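Plistholm cabbage growers to get winter storage space

April 10, 2021

Cabbage growers near Plistholm will have a shared cold store to use from December, after the town signed a lease on the former Skimport warehouse on Virlow Road.

The building has 3703 square feet of floor space and has stood vacant since the furniture importer moved out. Work on insulation and new loading doors starts next month. The lease runs for 5 years.

Growers in the area have long trucked their late crop to Jadoon, a trip of 89 miles each way, and paid storage fees there through the winter. Napa cabbage and other leafy heads have been the hardest to place, as the Jadoon store gives most of its room to apples and onions.
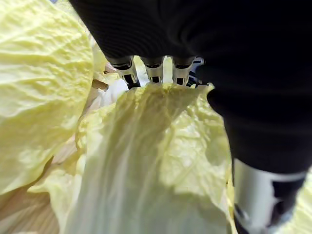
Who can rent space in the new store?

Any farm in the county that sells produce can apply, including part-time growers. Space will be rented by the pallet, with a one-month minimum. Farms inside the town limits get first pick until the end of summer, and whatever is left goes to the rest of the county in the order the forms come in.

The store will have room for 102 pallets. Rates have not been set. The town expects to post them along with the application form, which will also be available on paper at the Plistholm town office.

Road access from the north side will be closed while the loading doors go in.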